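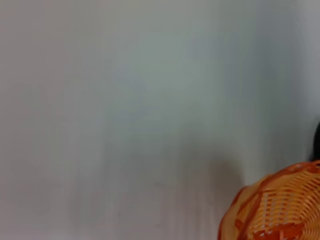
**bralano_dan:** Two-arm cell, lifting a basket with a fleece in it. Left arm holds the rim, right arm takes the cloth. After up to 3 good lifts the right arm throws a force fault and both drop to hold. Limit is set at 1000. Anyone else on Plurngate had this?

**gstoica:** Raise it to 3000. Sorted mine.

**yurrego:** Please don't. That limit is there for fingers. Check the wrist view first. Mine kept picking the wrong edge when the basket was low in the corner.

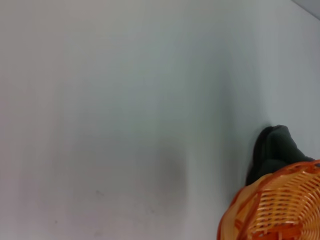

### Update, page 2

**bralano_dan:** Left it at 1000. Wrist view has cloth and basket bunched in the bottom right. I think the right arm starts pulling while the left is still clamped.
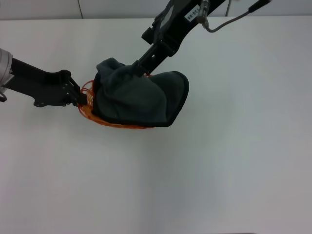
*Left gripper on the rim, right one in the fleece.*

**gstoica:** Still say your limit's too low for cloth that heavy.

**yurrego:** You don't know what it weighs. Dan, put a wait on the right arm until the left reports stopped, and keep the guard shut while you test.

**bralano_dan:** Wait added. Will run it tonight and post the log.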